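Last updated: Sunday, January 18, 2026

Zesel table oil, reviewed by Trevor Yeoman

The tin promises a finish "in one evening". Mine took 17 days, though I did go to Whitlock in the middle of it.
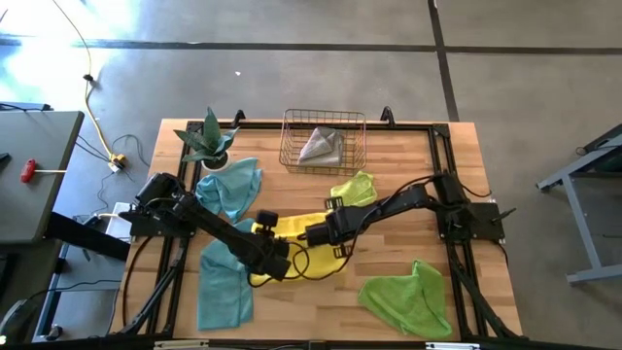 It smells of walnuts and wet dog, and goes on like gravy. Two coats are plenty; I did a third out of spite. Tea rings now wipe off, red wine mostly does. Loltia's oil is cheaper and stays tacky until February, so I'd still pay for the Zesel.
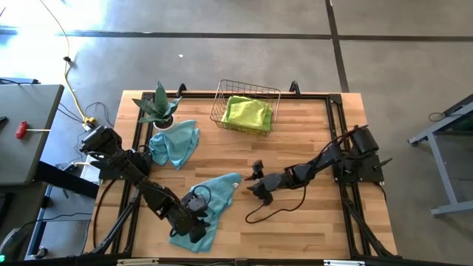 Pale wooden top with a crumpled blue cloth.

Buy the small tin. The lid never goes back on.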